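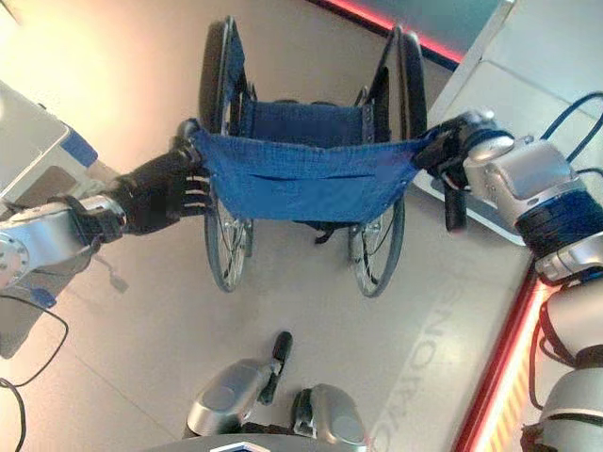
Olesia Hladun has folded the same wheelchair 278 times since February, and she would like it known that she didn't keep the tally herself. Her students did. They needed a number for the project log, and she was the one with the free hands.

Hladun teaches the Wednesday robotics course at Imer, where this term's project goes by the name Urkitz. The assignment fits on an index card: teach a humanoid to handle a folding wheelchair without making it worse. She picked the chair over the objections of the class, which had been hoping for something with more glamour.

"They wanted it to make coffee," she says. "Everybody wants it to make coffee. I've got a coffee machine. It has one button and it cost less than the robot's thumb."

The chair, she argues, is a meaner problem than it looks. The tubes are stiff and the wheels roll off when you lean on them, but those are things you can write down. Fabric is another matter. It sags, it folds over itself, it hides the strap you were looking for. Most of the term has gone to a single blue panel and the question of how to hold it by both ends.

"One hand is easy. One hand, it grabs a corner and it's thrilled with itself," Hladun says. "Then the second hand has to agree with the first about how far apart they should be. Too close and you've got a hammock. Too far and you're pulling the corner out of your own fingers. We had a long week of hammocks."

The class has four teams, and they don't all see eye to eye. The team called Drurnora believes in demonstration: one student drives the arms by hand, over and over, and the recordings become training material. They have 3,824 of these recordings, a figure they bring up often. The team called Yurchenko believes in thinking first, and has a whiteboard to show for it. Hladun claims to be neutral and then, when pressed, isn't.

"The whiteboard is beautiful," she says. "I'd frame it. But on the day the panel slipped, Drurnora had a fix by lunch and Yurchenko had a new color of marker."

She is harder on the recordings than the students would like. A good many of them, she says, show the operator getting bored. You can tell from the elbows. A student who has pulled a piece of cloth taut ninety times starts to cut the corner off the motion, and the robot, having no opinion of its own, learns to cut the corner too. She made the class go back and grade every run on a scale they had to invent themselves. The argument over the scale took longer than the grading.

"That was the best session we had," she says. "Two of them weren't speaking by the end. They were both right, too, which made it worse."

Did anything get thrown out?

"Plenty. There's one where the arm does everything perfectly, only nobody had checked the clock on the cameras, so the picture is half a beat behind the hands. It learned to be surprised by its own fingers."

The robot has its own view from up top, and students spend a lot of time looking through it. Hladun thinks this is the part of the course that sticks. People who have stood beside the chair all afternoon, certain the cloth is in plain sight, sit down at the monitor and find that from the robot's position one blue rectangle sits in front of another blue rectangle, and good luck to you telling the near one from the far one.

"They come in asking why it's so stupid," she says. "Then they look through its head for ten minutes and come back asking how it manages anything at all. I don't grade on that, but I could."

The final run is limited to 110 seconds, a limit she admits she chose by timing herself and adding a little mercy. No team has come in under it yet. Drurnora's closest attempt ended with the panel held level and steady, to general applause, after which the robot went on holding it level and steady until the clock ran out. No one had told it what came next.

Hladun is asked whether she expects the chair to be in real use anywhere, with a robot attending to it. She takes a while over this – long enough to move a cable with her foot.

"My aunt uses one," she says. "I asked her what she'd want from a robot. She said she'd want it to stay out of the hallway." She passed this on to the class, and Yurchenko has added the hallway to the whiteboard.

Next term she plans to keep the chair and change the fabric. The students have again proposed coffee.

Contact the newsletter desk | © Imer | Back to top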